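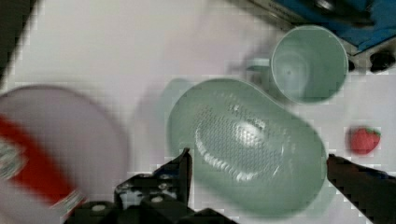
What should a small group buy first for a tabletop kitchen setup?
Buy the gripper and its spare fingers first, then the table, then the toy kitchenware. The arm gets all the attention in a budget meeting, but the fingers decide what you can pick up, and they have the longest wait if you order them late.

Enthorpe Tabletop Kitchen: equipment planning notes
Maintainer: Elis Beddoe
Last updated: September 27, 2021

What's in this folder
Sample pictures from our play-kitchen work, a parts sheet, and the two quotes we compared (Umow and Virkov). The parts sheet is the piece I'm most excited to share — it lists every screw we had to reorder!

Budget lines
Arm, gripper and mount: one quote, one supplier. We split ours the first time and lost most of March to an adapter plate that fit neither side.
Spare fingers: 2 pairs per gripper.
Wrist camera: allow for a second cable.
Toy dishes and food: around 170 dollars, and worth every cent. Thin rims and holes are a wonderful challenge, 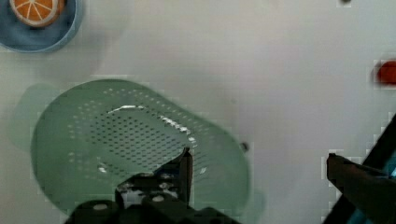 so put a colander on the list even if you leave out the fancier pieces. Bowls and cups are easy to replace one at a time. Colanders seem to come only in full sets, so check the set contents before you order.

Space and table
Plan the table before the arm arrives. Ours is white, which makes bright toys easy to pick out, but glossy plastic still throws glare under ceiling lights. Set aside money for a diffuser. We put in 30 dollars and had change left over.

Measure reach with the gripper on, as the numbers in a brochure often stop at the flange. Then think about everything else that wants to live on the same surface, 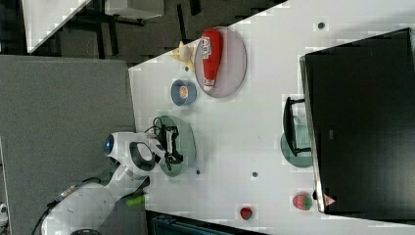 including the monitor, its stand and the cables. A wall bracket or a side cart would have been a good line in our first budget, and it's in the next one.

Delivery and setup
Umow quoted 10 weeks, Virkov a little less. Ask both whether the power supply is in the box. Lombardi handles our local repairs and is happy to look over a parts list before you sign.

Still to do
Add shipping to the parts sheet
Price a second table
Get a fresh quote for finger pads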